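Astronomy Club > Beginners > Planets > Watching Venus by daylight

Print this page | E-mail to a friend

How to find Venus in the daytime

The first time I saw Venus at two in the afternoon I shouted so loudly that the dog ran indoors! It was a tiny white crescent in a bright blue sky, and I'd been walking about under it for years without a clue. You can do this with very ordinary kit, and once you've managed it you'll want to drag everyone you know outside.

Before you start, the one serious rule. Stand in the full shadow of a building, so the Sun is hidden and stays hidden the whole time you are looking. Never sweep about with binoculars anywhere near the Sun. Children need an adult beside them throughout.

What you need

Binoculars or a small telescope, a planetarium app or an almanac, and a clear, deep blue sky. Haze is the enemy. Pick a month when Venus is at least 30 degrees from the Sun.

Step 1. Look up where Venus will be, both its height and its compass bearing. Write the numbers down, as phone screens are hopeless in sunshine.

Step 2. Focus on something far away, such as a distant cloud or the Moon if it's up. If you skip this you can look straight at Venus and see nothing at all.

Step 3. Find your bearing against a chimney or treetop, then sweep slowly up and down. I use 7x binoculars and it pops out like a pinprick.

Step 4. Now try without them. Keep the planet lined up just above a roof edge and let your eyes relax. Lovely!

Keeping things steady
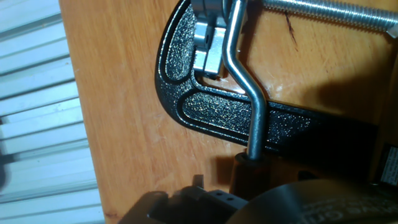

Venus shows its phase beautifully in a small telescope, but only if the view isn't jumping about. Mine is a little 500 mm refractor, and on its spindly tripod it shook at every breath until Helmi Rautiainen suggested fixing the mount to a garden bench. A plain black C-clamp with a threaded screw and a swivel pad will do the job; put a scrap of card under the pad and tighten it gently. The difference at 23x was wonderful, with the crescent sharp and still.

Do have a go this March, and note the time when you first spot it. Mine is 2.10 pm, from the back step in Astley.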